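Small Seller Packaging Board > Boxes and Cartons
Topic: 3000 die-cut boxes or plain mailers for first aid refills?

tapeandtwine
Posted 3/15/26

Good evening to all. I have a small shop that sells refill sets for first aid kits, mostly to sports clubs and small workshops. Until now I buy plain brown mailers in one size and fill the empty space with paper. It works, but the parcels are ugly and the paper costs more than I expected when I finally wrote it down.

Roven has offered me a custom die-cut box, single wall, brown, no print. The minimum order is 3000 pieces. Sengar offers a standard box with almost the same measures and no minimum, but the depth is fixed and it is deeper than I need. The flat sample from Roven came already and I spent an evening with it.
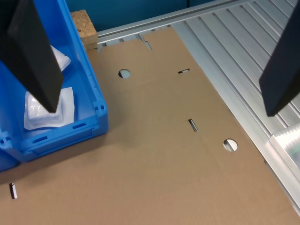
My biggest doubt is whether I should pay for all the details in the cutting. The salesman was very proud of his tool and I am not sure if I need such a complicated one. The blank has round holes and narrow slots punched through it, and I understand that dust can enter there. For a sealed dressing this is perhaps no danger, but the customer opens the box and sees dust, and he does not think well of me. I asked to have the holes closed and they said it means a new cutting tool.

What would you do in my place? I can store the flat blanks under the stairs, it is dry there.

cornerflap
Posted same evening

Take the Sengar box and sleep well. 3000 is too many for a first order of any box, I don't care how nice the price is. You will change your set next year, everybody changes the set, and then you have a tower of cardboard which fits nothing.

Also please check if "under the stairs" is dry in July. My own store room was dry too, until I put a humidity meter in it. Corrugated board takes water from the air and after that the creases do not fold clean.

mrs_kraft
Posted same evening

I disagree with cornerflap, but only halfway. A box that is too deep has its own cost and you pay it on every parcel. Some carriers go up one price step with a very small difference in height. Before you decide, make a table: weight, three dimensions, price step for each carrier. Then you know if the shallow box pays for itself. For me it did, for my sister's candle shop it did not.

About the holes, ask Roven if they have an old tool from another customer. Many box makers keep them on the shelf and are glad to use them again. The Arnska catalog even has a page with such "orphan" shapes.

tapeandtwine
Posted next day

Thank you both. I made the table. With the shallow box I save one price step on the small set and nothing on the big set. So the answer is not so clean as I hoped.

I did not say enough about the contents, so I will correct it. The set has gauze, tape, a pair of scissors, plasters, and a cold pack. The hard items are easy. The soft ones give me the trouble.

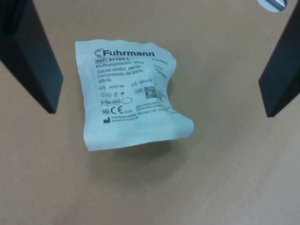

Measuring a soft item is where I make my mistakes each time. I was measuring the dressings pressed under a book, as if they were letters. But a pouch of gauze swabs does not stay like a letter. This Fuhrmann one is crumpled and puffy, with wavy edges, and it needs clearly more height than my number on paper. If I put several on top of each other and close the lid, I press on the seals, and a sterile pack with a damaged seal is only trash. So I think now that the shallow box is perhaps too shallow.

Does anybody know a good rule for how much air to leave above pouches?

cornerflap
Posted next day

No rule, only tests. Pack it, close it, put it in the trunk of your car for a week and drive as usual. Then open it and look at every seal with a good lamp. I am a little satisfied that the deep box is back in the game, I must admit.

mrs_kraft
Posted next day

The trunk test is fine for a start, but it is one car and one road. Send 6 parcels to friends in different towns and ask them to send them back without opening. It costs a bit of postage and you learn more from it. And put the pouches standing on the long edge, like cards in a drawer. Then the lid does not press on the flat side.

tapeandtwine
Posted two days later

Standing on the edge is a very good idea, thank you! I tried it with the Sengar box. The set fits, and the fixed depth is suddenly useful. The pouches lean a little, so I will put a folded strip of board between them and the scissors.

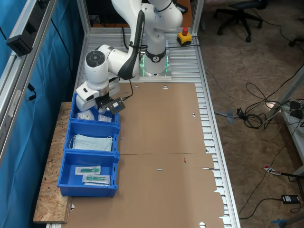 The bench with the rails, three blue bins along the left edge.

I also thought about the order in which I pack. Before, I took the gauze first and the scissors last, which is a bad habit, as the heavy piece lies then on the soft one. Now I go hard items first, then the strip, then pouches, and the leaflet on top. It takes me a bit longer with each box, but I stopped opening boxes again to check them.

Vivek Garg
Posted two days later

I read the thread with interest and I want to defend the custom box a little. I bought from Erkstead a cutting with 2 inner flaps that make the divider from the same sheet. There is no loose strip to fold and to lose. If you pack every day, this small thing saves your hands. If you pack once a week, cornerflap is right and you should leave it.

One more question: do you print the lot number somewhere outside? My clubs ask for it more and more.

tapeandtwine
Posted two days later

At this moment the lot number is only on the leaflet inside. A label outside would be better, I agree, but my label printer makes the text so pale that I am ashamed of it. I will ask Roven about the inner flaps also, maybe this changes the discussion about the price. 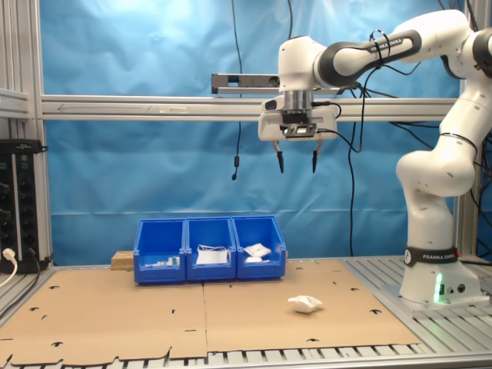

cornerflap
Posted three days later

Flaps from the same sheet are nice until one tears, and then the whole box goes to the paper bin. A loose strip you replace in one second. I used both, and I went back to the strips.

mrs_kraft
Posted three days later

They tear when the grain of the board runs the wrong way. Ask for the direction of the flutes before you sign anything. It must run across the fold of the flap, so the flap stays stiff. Vivek, which way does it run in yours?

Vivek Garg
Posted three days later

Across the fold, I checked now. In one year I had a few torn ones, all from the same bundle, and Erkstead sent me a new bundle without discussion.

tapeandtwine
Posted four days later

I have decided to buy a small quantity from Sengar and make the postal test of mrs_kraft. Roven answered that the inner flaps are possible but the minimum stays the same, so for this season it is no. The first test parcels go out tomorrow, and I will write here what the seals look like when they are back. If somebody has a recommendation for a label printer with a really black print, please tell me, I can open a new topic for it.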